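FOR IMMEDIATE RELEASE

Tomthorpe lab teaches two-handed tabletop skills without a robot in the room
Method called Simiyu learns from people working with hand-held grippers; code and recordings out in April

TOMTHORPE — I've been asked to keep this to one page and to sound like a press release, and I'm going to manage at least one of those. I lead the small manipulation group at the Lerkamness lab in Tomthorpe, and we have a result we're really pleased with, so I wanted to write it up myself before anyone tidied it.

The short version: we've trained a two-armed robot to do everyday tabletop jobs using recordings made by people, at ordinary tables, holding a gripper in each hand. The robot took no part in the recording. It only came in at the end, when we wanted to see what it had picked up (a fair bit, as you'll read below!).

We call the method Simiyu. The training set has 1,278 recorded demonstrations in it, all of them two-handed and all of them made with small household or office things: picture frames, sticky notes, cups, pens, folded cloths. A person picks up the grippers, does the job the way they'd normally do it, puts everything back and goes again. Each gripper carries a cube covered in square black-and-white markers, and a camera looking down on the table uses those cubes to work out where each hand is and which way it's turned.

Hand-held grippers aren't our idea and I don't want anybody thinking we're claiming them. Plenty of groups use them. The part that's ours is what happens between the recording and the robot.

When you work with two hands, your hands take turns in a messy sort of way. One holds the frame steady while the other goes for the note stuck near it, then they swap, then both move at once for a second, then one just hangs there waiting. Most of the training methods we tried treated all of that as equally important, so the robot would copy the waiting as faithfully as the work. It would hover. It would start to lift with one arm, stop, and drift. We spent a whole winter watching it drift.

Simiyu goes through each recording first and marks, moment by moment, which hand is leading and which is supporting. It does this from the motion of the two grippers alone, with no labels typed in by a person. The robot then learns the leading motion closely and learns the supporting motion more loosely, as something that should keep up and stay out of the way. I was doubtful about the second half of that. I thought the loose hand would knock things over. I lost a lunch over it.

On to the numbers. We ran 300 test trials on the robot, with objects laid out in positions that weren't in the training recordings. With Simiyu, the robot finished the full job in 237 of them. The same robot, trained on the same recordings but without the leading-and-supporting step, finished 171. Neither of those is perfect and we aren't selling it as perfect. Thin flat things are still the hardest, and a sticky note lying flush on a table can beat us several times in a row. Anything see-through is trouble as well, and we left glass out of this round completely.

There were 9 people making the recordings, and they don't all work alike. Two are left-handed. One does nearly everything with both hands moving together, which I'd have guessed would ruin the labeling, but those recordings turned out to be some of the most useful we had. We kept the instructions very light for that reason. People were told what the finished table should look like and were left to get there however they liked.

We also kept the recording spot plain. It's one white table in the same room where everyone has their desks, with people getting on with their own work a few steps away. A session can start as soon as somebody has a free half hour, and that has done more for the size of the data set than any clever piece of software.

What are we putting out? In April we'll post the code, the full set of recordings and the drawings for mounting a marker cube on the handle end of a gripper. The recordings will come with the leading-and-supporting marks already added, plus the raw version for anyone who'd like to try a different way of splitting the work between hands (please do, and please tell us if yours is better). The test layouts will be in there too, including the ones where we did badly.

Next up is a second collection with our partners at Numport, who'll be recording at their own tables with their own objects. The target there is 2,350 demonstrations, and the jobs will be longer: setting out a desk from a box, say, or packing one away again. I'd like to know whether the marking step holds up when a job runs for minutes and the hands swap roles dozens of times. My guess is that it will need some memory of what the supporting hand was last holding, and we've started sketching that out.

Groups who'd like to join the second collection are welcome to get in touch now. You'd need a pair of grippers, a camera that can sit over the table, and a few patient people. We'll help with setting up the cubes and checking the first recordings, and we're glad to look at a test session before you commit to anything. Reporters who want to visit and have a go with the grippers can come by too — mornings are best, before the table gets busy.

Requests for interviews, the paper or early access to the recordings should go to the Lerkamness press desk in Tomthorpe, marked "Simiyu." I'll answer the technical ones myself.
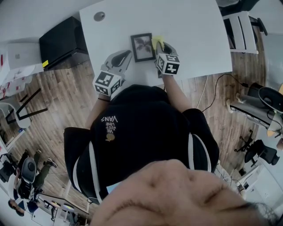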